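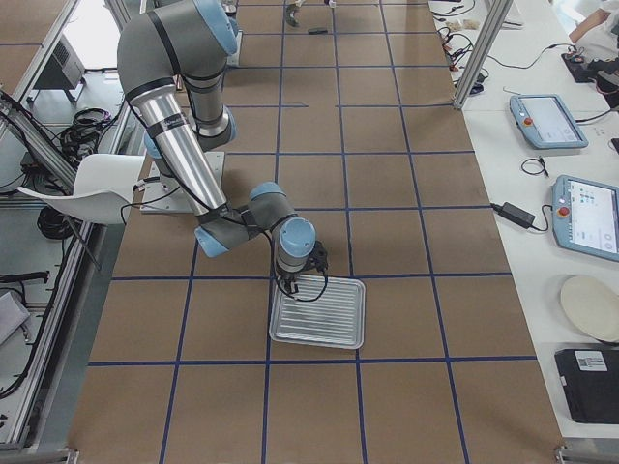 Robot arm over a ribbed metal tray. Posted with the thread.

Can a robot arm do basic kitchen and workbench chores yet, or is it still a few years off?

Posted by Wiltimov in Home & Workshop, July
14 replies hidden by filter, 3 shown

I run a small repair bench out of my garage and my wife does baking orders from the kitchen. Between us there is a lot of dull work. Trays have to be moved to the sink and back to the rack. Parts have to be sorted back into bins at the end of the day. I am 69 and my wrists are not what they were.

I keep reading that arms like this are getting cheap and that they can learn a job from being shown it. I don't need it to cook or fix anything. I want it to pick up a metal tray with a raised rim, carry it three feet, and set it down flat. After that I would like it to clear small parts off a bench. Is that something I can buy now and have working by fall? My budget is not huge but I could stretch for the right thing. I can do simple wiring and I have programmed a CNC router, if that matters.

Ó Riain
Helpful (70)

Short version: the tray yes, with conditions. The bench no, at least for what you want to spend.

I worked 9 years in a packaging plant and we had arms moving pans all day. They did it well because every pan was the same pan and it arrived at the same spot. If you build a rack that holds your tray in one position, and a second rack where it gets dropped off, any decent arm will do that job without any learning at all. You teach it a handful of points on the pendant and press start. With your router background you would pick that up in a weekend.

The trouble starts when the tray isn't where it should be. A tray with a shallow rim gives a two-finger gripper very little to hold. If you grab one side, the whole weight hangs off that side and the other end droops. Put a load of rolls on it and you will be sweeping rolls. Our pans were lifted from underneath with a fork tool, and I would do the same at home before trying to pinch the rim.

Also look at the payload figure with the gripper and the tray included. People forget to subtract the gripper.

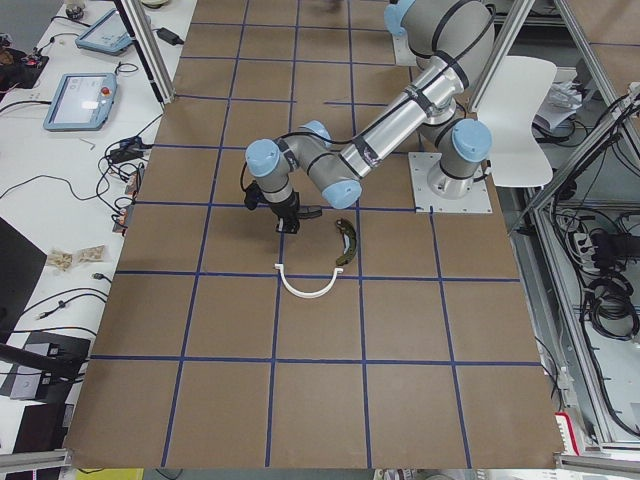

Clearing a bench is a different kind of problem, and most of the money in this field is going into it right now. Your parts are never the same twice and they land any way they like. A curved green piece standing up on its edge and a white U-shaped one lying flat next to it need different grips, even though you or I would scoop up both without looking. The standing one can tip over if a finger brushes it on the way down. The flat one has to be taken by an arm of the U or by the curve, and the program has to decide which. Now add screws, a rag, a tube of grease and a pair of pliers and you see how it goes.

There are systems that learn this from demonstrations and some are good. The ones I have seen run needed somebody nearby to reset things when they got stuck. If you have to stand next to it, you could have put the parts away yourself.

My advice is to do the tray station first. Leave the bench alone for a couple of years and look again.

Anard
Helpful (9)

Agree with most of that but I would push back on buying an arm at all. For moving a tray three feet, get a rolling rack or a short gravity conveyor. I paid under $500 for mine used and it has no software.

If you do buy an arm, budget for the stand, the guarding and the gripper too. Mine came without a gripper and I didn't read the listing closely. Keep it out of the kitchen if your wife is going to be walking past it with hot pans. Flour gets into everything as well.

Womonero
Helpful (2)

my brother in law has a robot vacuum and it cant even get over the rug so i would say no. maybe in 10 years

Was this thread useful? Yes 41 | No 6
Shared 18 times

We use cookies to keep you signed in and to count visits. By continuing to use this site you accept our cookie policy.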